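Workshop notebook, bench 2
May, started 9:40

Topic: the table surface and the wooden board. Oil, marks, cleaning, and where the board should stay.

Yesterday evening Weidong Mao wrote me that the board "walks". He put it near the middle of the table, worked for some time beside it, and later it was not on the place where he left it. I wanted to look at this before we do any more preparation on the table. I also wanted to decide finally what we do with the top, as we discuss it since March and always postpone.

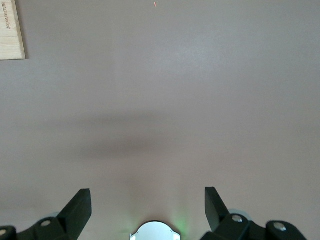
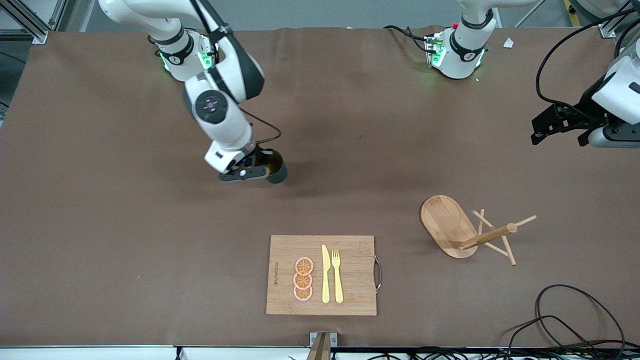 First the board. It is the light wood one, square, with the small lettering that runs down near one edge. I use the lettering as my direction mark. When I write "lettering side" in this notebook, I mean this edge. Weidong writes "left side" in his notes, and this is only correct if you stand where he stands. Please let us both use lettering side from now on.

I laid a steel ruler across the board in both directions and looked for light under it. With the grain it is good. Across the grain I can see a thin line of light in the middle, so the board is a little cupped. Then I turned it over and pressed on the corners one after another. On this face it rocks on two opposite corners, very little, but you can hear it click. With the lettering face up it does not click. I think this is already half of the walking. Every time somebody cuts or presses near a corner, the board tips and comes down in a slightly different place.

The other half is the table top. It is matte and looks like it should hold things well, but the finish is fine and almost powdery to the finger, and wood slides on it easily. I tried it by pushing the board with one finger at the middle of the lettering side. It moved at once. Then I wiped a small area with a damp cloth, let it dry for the time of a cup of tea, and tried again. It was better, but I cannot say how much is the wiping and how much is my finger.

10:30

Color of the top. Jingyi Tang asked if we have a stain, as from one side of the bench the surface looks more pink and from the other side more gray. I walked around it with the ceiling light on and then with it off. In my opinion there is no stain. The color goes with the light and with the place where you stand. In the window light it is simply brown. I will not sand anything for this reason, and I ask the others also not to.

What I did find are dull rings near the far edge, I suppose from cups. They came away with warm water and a drop of dish soap. No solvent was necessary. Please do not use the Plomden cleaner on this top. The bottle says it is good for sealed surfaces, and I am not sure that ours is sealed. I tried one drop on the underside and it left a shiny spot.

11:15

Oil for the board. We have two in the cabinet, the Narasora oil (thin, almost no smell) and the Fivari paste (oil with wax, smells of orange). I made a small trial on two offcuts of similar pale wood, one with each.

Narasora: goes in fast, the wood turns a bit more yellow. After one hour the surface feels dry to the hand. Water makes drops at first, then they spread.

Fivari: slower, needs rubbing. The color stays nearly the same. Water stays in drops until I wipe them away. The offcut feels a little sticky when I press my thumb on it, and it left a faint mark on the paper where it was lying.

I am worried about this mark. If the board leaves wax on the table, we will have a patch that does not match the rest, and the tape will not stick there. So my decision is Narasora, thin, both faces and all four edges, and one night standing on its edge before it goes back on the table. I sanded the faces by hand with 200 grit only, with the grain, and went very lightly over the lettering. Weidong likes to go finer, but then the oil does not go in so well, at least this is my experience with Fang's old boards.

The board weighed 382 g more than the kitchen scale can show, if I believe the small spring scale, so I write no total here. We need a better scale. I wanted to weigh before and after oil to see how much it takes, and I could not do it properly. – Jingyi says there is one in the storage room that goes to 3,000 g. I will look for it next time, though probably the board is too heavy for that one also.

13:50

Continued after lunch. Grip under the board. Things I tried, all with the lettering face up:

Damp kitchen towel, folded once. Holds very well. But it keeps the underside wet and this is bad for a board that is already cupped.

Shelf liner, the open rubber kind. Holds well, cheap, can be washed. It lifts the board by a small amount and crumbs collect in the holes.

Four small silicone dots, one on each corner. Holds well and air can pass below. The click is gone completely. But the board can then be used on one face only, and we lose the possibility to turn it.

For now I take the shelf liner, cut a finger width smaller than the board on every side so it does not show and nobody catches it with a sleeve. If the cup in the wood becomes less after oiling both faces, we can discuss the dots again.

14:30

Position. I would like the board to have one fixed place, with its edges parallel to the table edge, and to come back there every time. I put two short pieces of paper tape on the table at two corners. Paper tape only, please. The cloth tape pulled off some of the finish at the end of the table last winter and you can still feel it with the nail.

Crumbs and threads: before you put the board down, wipe under it with the hand. I found a small hard crumb below it this morning, and this alone was enough to make it rock on the good face too.

Open points

Find the larger scale (me).
Ask Fang what the top was finished with. He ordered it, maybe he still has the paper.
Order shelf liner, one roll. The shop sells also a pack with 1,000 silicone dots, which is a bit too many for us.
Check the cup again with the ruler after one week, in both directions, lettering face up. Write it on this page below, with your initials.

Board oiled at 15:10, standing on edge on the shelf over newspaper. Do not lay it flat before tomorrow.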